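Print this page | E-mail this page

Automation Planning – Week 8 notes
Budgeting for hand-held grippers

Last time we priced the big arm for the Dindton site, so today I want to talk about the cheap end, which is where most of you will overspend (I did, my first year!). Say your project needs people picking things up in ordinary homes with a hand-held gripper. Landeg will quote you per unit and it looks great. Then come the extras.

1. Units and spares. For 24 homes I'd plan on a spare set of finger pads and pins for every gripper – get them on the first order, shipping twice hurts.

2. Objects. Put in $100 per home. Small flat things with a USB plug, toys, clothes, whatever people have lying about. A scuffed white gadget pinched between the fingertips over a kid's play mat is a pretty normal bit of work, and you want your quote to cover it.

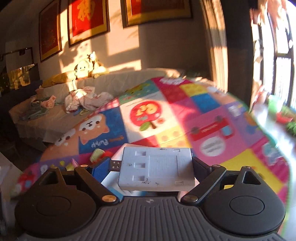

3. Storage and hours. Vukance charges by the month, so work out your recording hours before you sign. Over 100 hours and you want the bigger plan.

For September: redo the Zondley worksheet with your own numbers and bring it along.

E-mail this page | Print this page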